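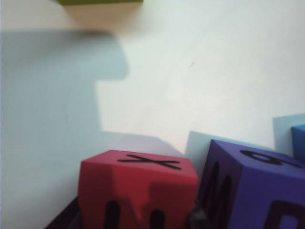
I've been trying to read more in the evenings, and February was the first month I kept it up from start to finish. The plan was 30 minutes a night, after the dishes and before anything with a screen. I missed four nights. Two of those I was asleep by nine, so I don't feel bad about them.

The book that got me going was a secondhand paperback about the old ferry line between Felport and Ivedano. It's 255 pages and was printed in a run of 500, if the note in the back is right. The author, Emil Marti, worked on the boats for 14 years and wrote it after he retired. He isn't a stylist. He tells you what time the boat left, what it was carrying and who was late. I liked it a lot more than I expected to.

The best chapter is the one on winter crossings. He spends several pages on how the crew kept the coffee from sliding off the galley shelf, which comes down to wet dish towels and one long strip of molding. There's also a long argument about a missing crate of lamp oil that never gets settled. He gives both sides and moves on to the next year.

After that I tried a novel, Jestetti, that a few people had told me to read. I got 80 pages in and stopped. The sentences were fine, but every chapter started in a new town with new people and I kept losing track of who was married to whom. Maybe I'll go back in the summer when I can read it in bigger pieces.
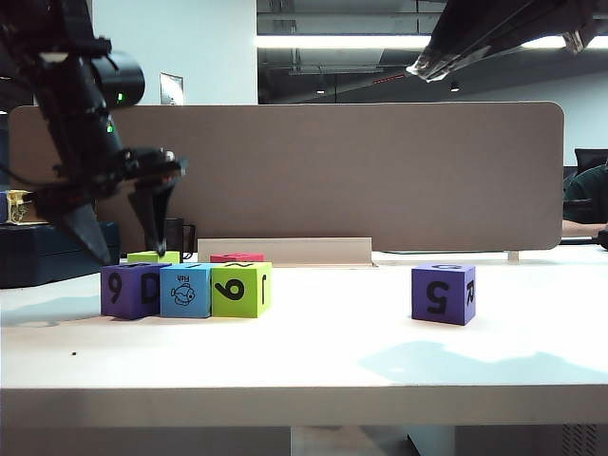

Stopping used to bother me. I had a rule that I finished whatever I started, and all it did was keep one book on the nightstand for months while I read nothing. Now I give a book a week. If I'm not picking it up by then, it goes back to the library or into the bag for the sale.

A few practical things have helped. I moved the lamp to the left side of the chair so my hand doesn't throw a shadow on the page. The phone charges in the kitchen now. I also quit writing down page counts, since I was reading faster just to have a better number to put in the notebook. I still write down the title and a line or two on what I thought – mostly so I don't buy the same book twice, which has happened.

Next up is Jakab, a short book about a beekeeper that my sister left here at the holidays. After that I'd like to find something else on boats. The library has one shelf on the subject and most of it is knots, so if you know of a good one, leave it in the comments.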